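Section 3. Why the Small Stuff Goes Missing: Sorting Habits in Shared Households

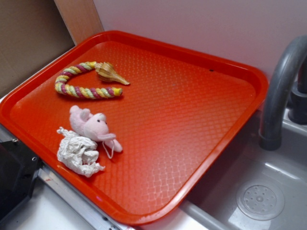
Figure 1. Items on a textured red tray, including a braided rope toy.

By the section author, household studies researcher, Wusberg

3.1 What I asked people to do

I got into this topic for a pretty selfish reason: my own kitchen counter was a mess, and I wanted to know if other people's counters were any better. So for this part of the study I looked at what I call landing spots, the places where things get put down when someone walks in the door or gets up from the couch. A landing spot can be a bowl, a shelf, a chair, or a tray like the one in Figure 1 (I'm fond of trays, and I'll admit that bias up front).

We signed up 30 households in two neighborhoods, Dukar and Saber. Every home had at least two adults sharing it, and most had a pet or a kid or both. I asked everybody to keep a simple log from the start of April until the end of the month. Each time they had to hunt for something, they wrote down what it was, where they looked first, and where it finally turned up. That gave us 711 usable entries, which was way more than I'd hoped for!

3.2 What counted as a hunt

This took some arguing with myself. If you pat your pocket and the keys are there, I didn't count it. If you got up and walked to another room, I did. Entries with no final location were kept out of the 711, even though some of them were my favorites (one person in Saber wrote "gave up, bought new scissors" and nothing else).

3.3 What the logs showed

Homes with one main landing spot logged fewer hunts than homes with several, and the gap was bigger than I expected. The size of the spot didn't seem to matter much. What did matter was whether everyone in the house agreed on what belonged there. In 12 of the homes, two adults gave me completely different answers about the same bowl or shelf, and those homes filled up the log fast.

Pet things deserve their own mention. Leashes were easy, they mostly live by the door. Toys were all over the place, under beds, behind the dryer, and once in a boot. People also tended to look for toys in the wrong room first, usually the room where they thought the toys should be.

3.4 A few cautions

The log depended on people remembering to write things down, and I could see the entries thin out toward the end of the month. I also think evening hunts are overcounted, just because folks had the notebook handy after dinner. An earlier run using the Skokik diary form had the same trouble, with almost 1000 entries that I couldn't use here, as the form never asked where the item was found.

I'd still trust the room-by-room pattern, which held up in both neighborhoods. The item categories are shakier, and I come back to them in Section 4 along with the follow-up calls.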